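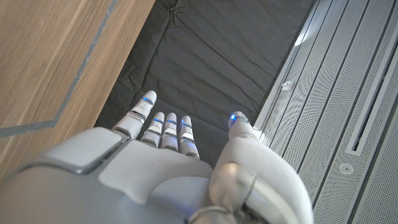
Washing and re-proofing a heavy cotton apron

My old waxed apron came from a market stall in Flellodstead and it has seen more than its share of glue, tea and candle drips. I put off cleaning it for years, thinking I'd ruin it, but it's a gentle sort of job and you can easily fit it into a morning (with a good long wait afterwards, mind).

What you'll need

A soft brush, a bucket, a bar of plain soap, an old cotton rag and a tin of proofing wax. I use Quintana, the small tin, and there's still plenty left after two aprons. A hairdryer helps too.

Cleaning

Empty the pockets first – I once soaked a whole packet of seeds. Take the apron outside, give it a good shake and brush off whatever's loose, going along the seams where the crumbs gather. Then wet it with cold water and rub the soap lightly over the marks. Leave it for 25 minutes, rinse and hang it somewhere airy. Please don't wring it, as the creases are a terror to get out.

Waxing

Once it's completely dry, which in February can mean two days in our house, stand the tin in warm water until the wax goes soft. Work a thin layer in with the rag, one patch at a time, and do the seams twice. Go over it with the hairdryer until the wax sinks in and the cloth looks even. If you find white streaks, warm them again and wipe.

Hang it up overnight, away from your good coats.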